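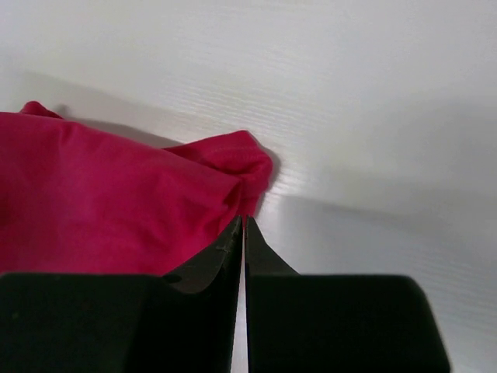 The pink cloth on the white surface, pre-fold

Folding T-shirts so they stop coming out crooked (and how do I start from a crumpled heap??)

Posted by Na-rae Won in Laundry & Closets
685 views

Ok so quick one, I hope. I've been trying to get my T-shirt drawer under control since December and I keep getting stuck on the same part. Not the folding exactly. The part before the folding.

Photo at the top is how a shirt lands when I pull it out of the pile. Bunched up at one end, wrinkles everywhere, I think that's the hem or a sleeve sticking up on the puffy part but I'd have to pick it up to tell you. Every video I've watched starts with a shirt that is ALREADY flat, perfectly smooth, sleeves out. Great. How did it get there. They skip it.

What I do now: grab whatever edge is closest, tug, grab another edge, tug. End up with the shirt twisted so the front is half under the back. Then I smooth it with my hands and the wrinkles just move over to the other side. Then fold in the sleeves, fold up the bottom, and one side is longer than the other by two fingers. Every time. Stand it up in the drawer, it flops.

Things that may matter:

- mostly soft knit tees, the thin stretchy kind. The pink one is the worst, it goes wherever it wants
- surface is a smooth white tabletop, shirts slide on it. Used to do it on the bed but my back hates the bed
- drawer is 7 inches deep on the inside. Measured twice
- I do one big load and it sits in the basket overnight, sometimes two nights, yes I know
- I have one of those plastic folding boards (Plinetti, the hinged kind) and it came out worse?? The shirt has to be straight to go on the board so I'm back to the same problem

So: is there a trick for going from heap to flat without five minutes of tugging. And does it matter if the wrinkles are still in there when I fold. I don't iron tees and I'm not going to start.

Thanks, sorry for typos, on my phone before work

Edit: a couple people messaged to ask, it's regular washer and dryer, medium heat. No hang drying, no room for it.

3 replies, oldest first

Ingeborg Hauser
Plivevthorpe, member

Stop tugging it on the table, that's the whole problem. You can't flatten a heap from on top. Pick it up.

I did alterations and pressing for years, at a shop and then at home, so I have handled a stupid number of T-shirts. The order goes like this.

Find the neckline first. Not the hem. A hem and a sleeve end feel nearly the same when they're bunched up and you'll guess wrong half the time. The neck has ribbing on most tees, thicker and a bit springy, plus a label or a printed patch at the back. Run your fingers along the edge until you hit it. With practice you don't even look.

Slide your hands out from the neck along the shoulder seams, one hand each way, until you're holding the shirt by the two shoulders, where the sleeve joins. Lift. Whole thing hangs down under its own weight and most of the twist falls out on its own. If it's still twisted, you have hold of the front with one hand and the back with the other. Let go of one side and look at the seam.

Now one shake. One good snap, down and away, like a wet towel. Thin knits want a firm snap but not ten of them, you'll stretch the shoulders.

Then lower it on the table bottom hem first, face down, and drag it slightly toward you as it goes down. This is the part people miss. Because your table is slick the hem will slide along behind and the body pulls straight as it lands. On a bed it would catch and bunch. So the slippery table is good, you've just been fighting it. Sleeves you flick out to the sides last.

Smooth from the center out. Never from one side across to the other, that's why your wrinkles are moving house. Flat palms, middle of the back, out to each side seam. Two passes. Check that the side seams are really at the sides - tees that have been washed a lot twist in the body and the seam creeps round to the front. If yours do that, ignore the seams and line up the armpits instead. The shirt is crooked, you aren't.

That should take you ten seconds once you have it. The first few will take a minute, fine.

For the fold itself:

Side in to a bit past where the neck starts. Sleeve folded back on itself so it doesn't stick out. Other side the same. You want a long strip the same width top and bottom. If it's wider at the bottom fix it NOW, that's your two fingers of crooked right there. Fold the strip in half, neck to hem, stopping a little short of the end. Then in thirds. With a 7 inch drawer you want the folded shirt standing lower than that so it doesn't catch when you close it, so try thirds and if it's too tall do quarters on the long ones.

Wrinkles: small ones don't matter, they relax. A hard crease running diagonally will stay and you'll see it when you wear it. So get those out with your palms and leave the rest.

Shahab Mohammadi
member

what she said about the shoulders, but imo your real problem is the basket. overnight in a heap is what sets the creases. Pull the tees out while the dryer is still warm, even just the tees, and lay them flat in a stack on top of the machine. Don't fold. Just stack, 2 minutes. Then fold the stack whenever, next day, doesn't matter.

if they already sat - damp washcloth in the dryer with them for ten min, low. Comes out fine. don't overfill it.

also throw out the board lol. or keep it for dress shirts. I had the same one and my thin tees slid off the middle panel every time I flipped the side. there's a video with 3,000 comments of people saying the same thing, wish I'd read those before I bought it

I-seul Cho
Porkanden, helper badge

Adding a bit since the drawer part didn't get much love.

Flopping is mostly about the drawer being too empty, not the fold. A soft thin knit won't stand up alone no matter how well you do it, it has no body. It stands because its neighbors hold it. So either fill the row or make the row shorter. I use shoeboxes without the lid. My sister uses the fabric bins from Chae, they're ok, the sides sag a little. Anything with a stiff side works. Put the box in on end, tip it so it's leaning back, load it front to back like files, then tip it down flat.

Thin ones go between thicker ones if you have a mix. If you don't, fold the thin ones one extra time so they're chunkier. Less pretty, stands better.

Small disagreement with Ingeborg - I go face up when I lay it down, so the print ends up inside after the fold, and I think prints last longer that way. Could be superstition. If you want to see the print in the drawer then face down like she said.

And for the really slippery shirts, if the drag thing isn't working for you yet, lay the hem down and put something on it. A book, your phone, whatever. Then pull the shoulders gently toward you. It holds one end still so you're only dealing with the other. My kid learned that way. He's nine and his shirts are straighter than mine.

Don't do all of them in one go if your back is bad! I do tees one evening and everything else the next. A tabletop at hip height or a little over is best, if yours is lower put a folded towel under your feet - no wait, that makes it worse. Raise the table. Or sit on a high stool.

Comments on this thread

Na-rae Won: ok the shoulders thing. THE SHOULDERS. did four before I left the house and three were straight. The pink one still came out a little wonky, the side seam is definitly creeping round to the front like Ingeborg said. lined up the armpits, much better

Ingeborg Hauser: Good. That one will always be a bit off, it's in the cut. Fold it last so you're not annoyed for the rest.

Nam-gil Koo: does this work for long sleeves? mine end up in a big lump in the middle

Ingeborg Hauser: Same start. Then fold the sleeve straight down along the side of the body, don't cross it over the back. Both sleeves parallel, no lump.

Nam-gil Koo: ty

Na-rae Won: Shahab I tried the washcloth on the ones from the basket and I left it in too long and forgot about it so they sat in the dryer instead. Will try again tonight

Shahab Mohammadi: set a timer lol

Na-rae Won: shoeboxes are in. two of them fit side by side with a gap at the end where I'm putting socks. Marking this solved, thanks all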